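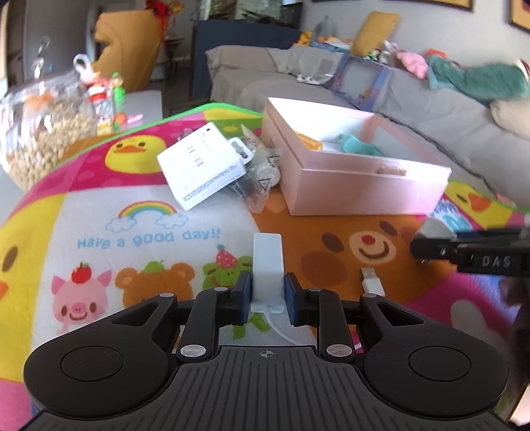

## 4.2 Upkeep of the hand-held gripper pair

Most reports on hand-held grippers describe the hardware once, in the setup section, and then treat it as fixed. We doubt that it stays fixed. The two Bruvico units used here were logged over 628 sessions, and we describe what was done to them in some detail, partly to let readers judge how much of Section 5 depends on it.

Each finger carries a soft pad, and the fingers are driven by linkage arms that turn on exposed rivets (Figure 3). The maker's sheet calls for a pad change every 50 sessions. We found no evidence for that number, either in the sheet or in the earlier Munro report that repeats it. Our own practice was to inspect the pads before each session and replace them when the closing gap drifted past the limit in Table 2. Some pads failed well before the advised interval. Others were still within tolerance long after it, and we kept using them.

**Figure 3.** One hand-held gripper of the pair holding a white plastic block upright between its finger pads, with the block's thin cable running down toward the gripper body. Silver rivets fasten the linkage arms. The second gripper enters from the right. The work surface is a printed foam mat.

Play in the joints proved harder to deal with. Flulley's service note recommends a drop of light oil at every pivot. We tried this on the left unit only and stopped after three applications. The oil picked up lint, and the opening force became less steady over the following sessions. It is possible that we used too much. The note gives no quantity, and a repeat with a measured dose was not attempted. From August on, both units were cleaned dry with a stiff brush and a lint-free cloth, and the rivets were left alone.

Zeroing was done with the fingers closed on nothing, then checked against a steel gauge block. The Drandeo software offers an automatic routine that claims to make the second check unnecessary. It accepted a badly seated pad as a valid zero on more than one occasion, so we ran the manual check regardless and discarded seven sessions where the two readings disagreed. That leaves 621 sessions for analysis.

We can't say that this schedule is better than the maker's. No unit was kept on the maker's schedule for comparison, and all the inspections were made by one person (Beathag Buchanan), whose sense of a worn pad may not match anyone else's. Soft surfaces are a further worry. A foam mat gives under load, and a worn pad may pass unnoticed on it when the same pad would slip on a hard bench. The bench test in Section 4.3 was added for that purpose, though it covers only the right unit.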